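데스테로 캔버스 보관 가방 (Destero)

홈 > 수납·정리 > 계절 보관 > 데스테로

상품 번호 437
색상: 모래색, 먹색, 이끼색
크기: 소, 중, 대
구성: 가방 본체, 어깨끈, 이름표 3장, 설명서
배송: 주문 다음 영업일 출고
최종 수정: 2024년 8월 11일

상품 소개

집집마다 현관 옆에 산이 하나씩 있습니다. 등고선을 그릴 수 있을 만큼 훌륭한 산인데, 재료는 대체로 작년 겨울에 쓰고 벗어 둔 것들입니다. 목도리가 능선을 이루고, 장갑 한 짝이 정상에 깃발처럼 꽂혀 있고, 나머지 한 짝은 실종 상태입니다. 데스테로는 이 산을 평지로 만들려고 나온 가방입니다. 산을 없애 준다고는 말씀드리지 못하겠습니다. 산의 위치를 옷장 안으로 옮겨 드릴 수는 있습니다.

모자, 목도리, 장갑, 얇은 무릎담요처럼 서랍에 넣자니 서랍이 안 닫히고 걸자니 걸 데가 없는 물건을 위한 보관 가방입니다. 면 캔버스로 만들었고, 위쪽이 활짝 열리며, 바닥에는 빼낼 수 있는 받침판이 들어 있습니다. 세워 두면 서 있습니다. 당연한 말 같지만, 세워 두면 천천히 무릎을 꿇는 가방을 한 번이라도 써 보신 분은 이 문장의 무게를 아실 겁니다.

크기 고르기

소: 가로 30cm, 세로 20cm, 높이 24cm. 혼자 사는 분의 모자와 장갑 정도. 목도리를 좋아하는 분이라면 중으로 가세요.
중: 가로 40cm, 세로 28cm, 높이 30cm. 저희가 제일 많이 파는 크기입니다. 두 사람의 겨울이 들어갑니다. 두 사람 중 한쪽이 뜨개질을 시작했다면 사정이 달라집니다.
대: 가로 55cm, 세로 35cm, 높이 36cm. 가족용. 꽉 채우면 꽤 무겁습니다. 옷장 맨 위 칸에 올리실 생각이라면 중 두 개를 권합니다. 목은 소중하니까요.

치수는 받침판을 넣고 빈 채로 바깥에서 잰 값입니다. 천으로 만든 물건이라 1cm 안팎의 차이가 있습니다. 선반에 딱 맞게 주문하시면 딱 안 맞을 수 있으니 여유를 조금 두세요.

원단과 만듦새

겉감은 평직 면 캔버스, 1제곱미터당 400g입니다. 숫자만 들어서는 감이 안 오실 텐데, 처음 받으면 좀 뻣뻣하다고 느낄 두께입니다. 한 철 쓰고 나면 모서리부터 부드러워집니다. 처음부터 부드러운 가방을 원하신다는 의견을 가끔 받습니다만, 그런 가방은 앞에서 말한 무릎 꿇는 가방이 됩니다.

안감은 얇은 면입니다. 밝은 색으로 넣은 이유는 어두운 가방 바닥에서 검은 장갑을 찾는 일이 사람을 얼마나 초라하게 만드는지 저희도 겪어 봤기 때문입니다. 안쪽 긴 면에 주머니가 두 개 있습니다. 장갑은 여기 넣으세요. 두 짝을 같은 주머니에 넣으시는 게 좋습니다.

손잡이는 몸판까지 길게 내려와 박음질되어 있습니다. 끝부분은 네모로 한 번, 그 안에 가위표로 한 번 더 박았습니다. 지퍼는 양방향이고 손잡이 고리가 큼직합니다. 예전 모델은 고리가 작고 우아했는데, 우아하다는 칭찬과 안 잡힌다는 항의가 비슷하게 들어와서 항의 쪽 손을 들었습니다.

어깨끈은 떼었다 붙였다 할 수 있습니다. 보관 가방에 어깨끈이 왜 필요하냐고 물으시면, 이사할 때 필요합니다. 그때까지는 가방 안에 넣어 두셔도 됩니다. 대부분 그렇게 하시고, 대부분 이사할 때 그 사실을 잊으십니다.

모자를 넣는 순서

설명서에도 있는 내용인데, 설명서는 다들 안 읽으시니 여기에도 적습니다.

넣기 전에 먼저 비워야 할 것은 가방이 아니라 주머니와 접단입니다. 영수증, 머리핀, 마른 나뭇잎이 나옵니다. 땀이 밴 안쪽 띠는 미지근한 물에 적신 수건으로 닦고 그늘에서 하루 말립니다. 덜 마른 모자를 넣고 지퍼를 닫으면 다음 해에 여는 순간을 오래 기억하게 됩니다.

천으로 된 부드러운 캡은 뒤쪽을 안으로 밀어 넣어 반으로 접고, 챙끼리 포개어 줄을 세웁니다. 챙에 힘이 들어간 단단한 캡은 접지 말고 그대로 겹쳐 넣으세요. 제일 자주 쓰는 것이 맨 위로 오게 넣으면 되는데, 이 원칙은 보통 사흘쯤 지켜집니다.

니트 비니는 돌돌 말아 옆의 빈틈에 끼웁니다. 빈틈을 메우는 데 비니만 한 것이 없습니다. 방울이 달린 비니는 방울이 위로 오게 두세요. 눌린 방울은 한동안 우울해 보입니다.

펠트 모자는 넣지 마세요. 이 가방은 펠트 모자의 편이 아닙니다. 둥근 상자를 따로 쓰셔야 하고, 저희 매장에서는 스컬로(Skirlow) 원형 상자를 찾으시면 됩니다. 더 팔려는 속셈이냐고요? 그런 면도 있습니다. 그래도 눌린 펠트를 되살리는 데 드는 수고를 생각하면 꽤 선량한 속셈입니다.

목도리는 길게 세 번 접은 다음 말아서 세웁니다. 눕혀서 쌓으면 맨 아래 것은 봄까지 못 봅니다.

같이 쓰는 물건

스컬로 원형 상자: 펠트 모자, 밀짚모자처럼 형태를 지켜야 하는 모자용. 뚜껑에 끈이 달려 있습니다.
인스킵(Inskip) 삼나무 조각: 주머니에 하나씩. 향이 약해지면 고운 사포로 살짝 문질러 주세요. 나방이 싫어하는 향이라고 하는데, 나방에게 직접 확인한 바는 없습니다. 냄새는 좋습니다.
드럴몬트(Drulmont) 벽걸이 고리: 지금 매일 쓰는 모자는 가방이 아니라 벽에 있어야 합니다. 나사 두 개로 고정합니다. 석고보드 벽이라면 앙카를 따로 준비하세요.

손질과 세탁

부분 오염은 중성세제를 묻힌 솔로 가볍게 문지르고 젖은 천으로 닦아 냅니다. 전체를 빨아야 할 때는 받침판과 어깨끈을 빼고 찬물에 손세탁하세요. 세탁기를 쓰셔도 망가지지는 않습니다만, 몸판이 줄어 받침판이 안 들어갈 수 있습니다. 그렇게 되면 받침판을 가위로 다듬으시는 분이 계신데, 저희는 못 들은 것으로 하겠습니다.

건조기 금지. 표백제 금지. 먹색은 처음 몇 번 물이 빠지니 흰 수건과 함께 담그지 마세요. 다림질은 안쪽에서 중간 온도로 합니다. 보관 가방을 다리는 분이 계시다면 존경의 뜻을 전합니다.

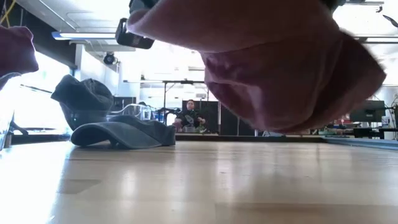
모자를 빨고 나서 바로 가방에 넣어도 되나요?
겉이 말랐더라도 챙과 안쪽 띠는 늦게 마르니, 그늘에서 하루를 더 두었다가 넣으세요.

여름 모자도 넣을 수 있나요?
면이나 리넨 캡은 괜찮습니다. 12월에 여름 것을 넣고 겨울 것을 꺼내는 분이 많은데, 조금 늦은 감은 있지만 저희도 그렇습니다.

제습제를 같이 넣어도 되나요?
봉지형 실리카겔은 괜찮습니다. 물이 고이는 통 모양 제습제는 가방이 기울면 쏟아지니 넣지 마시고 옷장 바닥에 따로 두세요.

침대 밑에 넣을 수 있나요?
소의 높이가 24cm라서 다리가 높은 침대라면 들어갑니다. 바닥에서 침대틀까지 먼저 재 보세요. 눈대중으로 주문하셨다가 반품하시는 크기가 바로 이것입니다.

받침판만 따로 살 수 있나요?
크기별로 따로 판매합니다. 주문서에 상품 번호와 크기를 적어 주세요.

이름표에는 무엇으로 쓰나요?
연필이나 유성펜을 쓰시면 됩니다. 수성펜은 손에 옮겨 묻습니다. ‘겨울 모자’라고 적으시는 분이 많고, ‘기타’라고 적으시는 분은 내년에 다시 뵙겠습니다.

구매하신 분들의 말

“중 크기를 샀는데 생각보다 튼튼합니다. 생각보다 뻣뻣하기도 하고요. 별 하나는 지퍼 소리가 커서 뺐습니다. 아기가 깹니다.”

“남편 야구모자가 다 들어갔습니다. 다 들어갔더니 남편이 자리가 남는다며 두 개를 더 샀습니다. 이건 가방 잘못은 아닌 것 같아요.”

“이끼색이 화면보다 어둡습니다. 마음에는 들어요.”

“고양이가 먼저 들어갔습니다. 대 크기로 하나 더 주문합니다.”

색상에 대하여: 이끼색이 화면보다 어둡다는 말씀을 여러 번 들어 상품 색상표를 조금 어둡게 고쳤습니다. 이제는 화면보다 밝다는 말씀을 기다리고 있습니다. 매장에 오시면 원단 조각을 보실 수 있고, 주문 전에 요청하시면 우편으로도 보내 드립니다.

배송과 반품

오후 3시까지 결제하신 주문은 다음 영업일에 나갑니다. 도서 산간 지역은 하루 이틀 더 걸립니다. 대 크기는 납작하게 접어 보내며, 접힌 자국은 며칠 채워 두면 펴집니다.

받으신 날부터 7일 안에 반품하실 수 있습니다. 이름표에 글씨를 쓰셨다면 이름표 값은 빼고 환불합니다. 고양이 털은 반품 사유가 되지 않으며, 반품 거절 사유는 됩니다.

박음질이 풀리거나 지퍼가 고장 나면 구매 후 2년까지 무상으로 고쳐 드립니다. 보내실 때는 안을 비워 주세요. 작년에는 수선용으로 받은 가방에서 장갑 한 짝이 나왔습니다. 회색이고 왼손입니다. 아직 보관 중이니 짚이는 분은 주문 번호와 함께 연락 주세요.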